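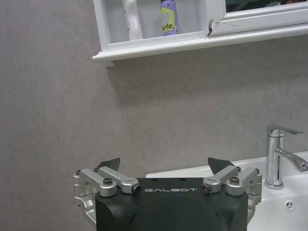 Latrice Ambrose keeps a kitchen timer clipped to her belt, and for most of February it was the loudest thing in the building. Every time it went off she wrote a number in a notebook, swapped something on the end of the arm, and started over. By the Friday I came to visit she had logged 583 attempts at household jobs with three different hands, and she was happy to argue about any one of them.

Ambrose runs the test program at Rillotel, a small shop that tries out robot hardware for people who are thinking of buying it. Most of her clients want to know what works in a warehouse. This winter she got to do something she has wanted to do for years, which was take the grippers into a bathroom.

"A warehouse is kind to a robot," she told me. "A bathroom has a sink sticking out where you want your elbow to be."

She's right, and it is a joy to watch. The arm has to come in low, over the edge of the basin, and then get up to the shelf without hitting the faucet or the ledge along the bottom of the cabinet. The wall is plain gray and gives a camera very little to hold on to. The cabinet door is shiny and dark and full of reflections, so the software sometimes thinks there's a second room back there. The bottles come in whatever shape their makers liked. A white one gets slim toward the top, a purple one beside it wears a big curved splash of yellow-green, and neither was designed with a machine in mind.

Two of the three hands came in as loans under the shop names Skorstead and Fornodberg. Skorstead is a soft three-finger design that wraps around things, and Fornodberg is a suction cup on a stubby neck. The third is the one Ambrose mounted for my visit, a two-finger gripper with GALBOT across the housing and silver linkages down both sides. Its dark fingers come to points, and when they are spread there's a good wide gap between them.

I had expected the soft hand to win everything. It is lovely on a round bottle standing by itself. But put that bottle on a shelf with a lip along the front and a panel beside it, and all that friendly rubber needs somewhere to go. The suction cup had the opposite trouble. It could get in anywhere, then lost its nerve on curves and on paper labels.

The pointed fingers took me by surprise. They go in narrow, one on each side, and the wrist camera can see both tips the whole way. That last part matters more than I would have guessed. With Skorstead mounted, the hand hid the bottle at the very moment the controller most wanted to look at it. Ambrose spent 33 runs moving that camera up and down its bracket before she gave up and wrote "blind at the end" in the margin.

She is careful not to crown anybody. The two-finger hand has its own bad habits – it wants to be lined up well, and if the approach is a few degrees off it will nudge a slim bottle instead of closing on it. Of 118 runs set aside for tall, narrow containers, the ones she talks about most are the nudges. She plays them back at quarter speed with real affection.

Controllers are next. She has two to compare on the same arm, and a colleague named Fitzsimmons has bet her lunch that the older one will be smoother around the faucet. The plan is 1,000 attempts, split evenly, same shelf and same bottles.

Before I left she let me start a run. The fingers opened, the arm eased in over the sink, and I caught myself leaning to the left to help it along. Ambrose was leaning too.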